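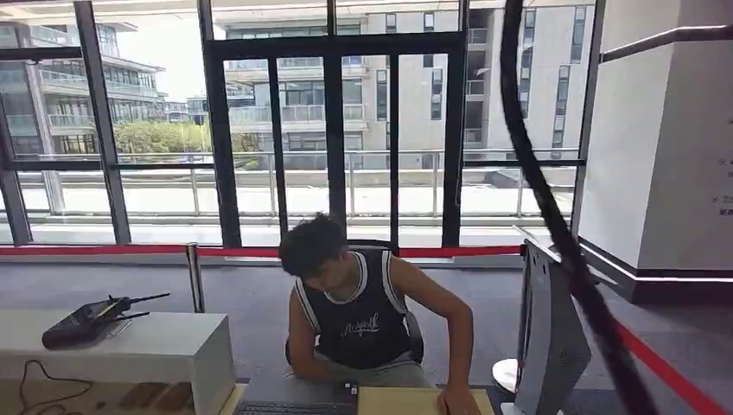
## Sign-in desks are up and running at Grustmont

I stopped by Grustmont this afternoon to see how registration for the Plidska summer league is going, and wow, people are keen! Hiba Dabbas tells me 34 teams are in already, up from 29 in March, and there are still two evenings left to sign up.

Desk duty is split into shifts, and Jad Kanaan has the late one (bring him a coffee, he'll love you for it). Paper forms are fine if you'd rather not type. Just hand them over at the desk before 7 p.m.

The fee is the same as last year, and kids under 12 play free. Zaid Zein is still looking for three referees, so if you own a whistle, go say hi!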